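Club de robotique Kendmont – section simulation
Compte rendu de la réunion du dimanche 24 décembre

Présents : Aminu Usman (animation de la séance), Rakiya Osagie (scénarios), le groupe Kollby au complet, trois membres du groupe Sevlow.
Excusés : les deux élèves du groupe Babalola qui préparent leurs examens.
Rédaction : le secrétaire de la section.

La séance est ouverte à l'heure prévue. Le compte rendu précédent est approuvé avec une correction : au point 4, il faut lire « caméra du poignet » et non « caméra de la base ».

1. État du projet

Aminu rappelle le sujet que nous présentons au concours Sevlow : un bras simulé doit ouvrir la porte d'un réfrigérateur, prendre un objet sur la deuxième étagère et refermer la porte. Tout se passe dans la cuisine virtuelle que le groupe Kollby a construite pendant le trimestre. Le règlement demande 96 essais enregistrés par équipe, avec les mêmes réglages du début à la fin. Nous avons pour le moment 15 essais que nous jugeons acceptables.

Rakiya précise que les essais faits avant le changement de la poignée ne comptent plus. Plusieurs personnes le regrettent, mais la règle est claire et nous n'ouvrons pas de nouveau la discussion.

2. Textures et objets de décor

Le groupe Kollby a travaillé sur les surfaces de la cuisine. La surface blanche a maintenant un grain fin, en petites bosses, et on y trouve une photographie avec un aimant en forme d'arc-en-ciel. Le visage de la personne sur la photographie est caché par un carré de pixels. Rakiya demande que ces petits objets restent au même endroit dans tous les essais, pour que les comparaisons soient justes. Accepté.

Un point reste ouvert : les bords en diagonale montrent des petites marches. Aminu pense que cela vient du lissage, qui est réglé trop bas sur l'ordinateur de la salle. Il propose de le monter d'un niveau et de mesurer le temps de calcul avant de décider.

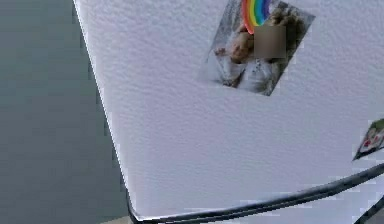
Question d'un membre du groupe Sevlow : est-ce que nous pouvons changer la lumière entre deux essais ?
Réponse d'Aminu : le règlement le permet seulement dans la série libre. Dans la série obligatoire, la lumière est fixée au début et elle est notée dans le fichier de configuration.

3. Commande du bras

La pince glisse encore quand le bras tire trop vite. Le groupe Sevlow a essayé deux vitesses. Avec la plus lente, la porte s'ouvre correctement, mais l'essai dépasse parfois la limite de 1 000 pas de simulation. Il est décidé de garder la vitesse lente pour le contact, puis d'accélérer quand la porte est entrouverte.

Rakiya a relu le journal des erreurs, qui contient 2 604 lignes. La majorité vient d'un seul message répété, au sujet d'une articulation qui arrive à sa limite. Elle va filtrer ce message et envoyer une version courte à tous.

4. Répartition du travail

– Groupe Kollby : essai du lissage, puis gel de la scène. Après le gel, on ne touche plus au décor.
– Groupe Sevlow : nouvelle commande en deux vitesses.
– Groupe Babalola : rédaction de la fiche technique, à son retour. Aminu leur transmet le modèle.
– Rakiya : journal filtré et liste des essais valables.

5. Divers

Le clavier du deuxième poste est à remplacer. Un membre demande si la salle sera ouverte pendant les vacances ; Aminu pose la question au secrétariat et répondra par courriel. Il est aussi rappelé que chacun doit enregistrer son travail dans le dossier commun avant de partir.

La date de la prochaine réunion sera fixée quand le gel de la scène sera fait.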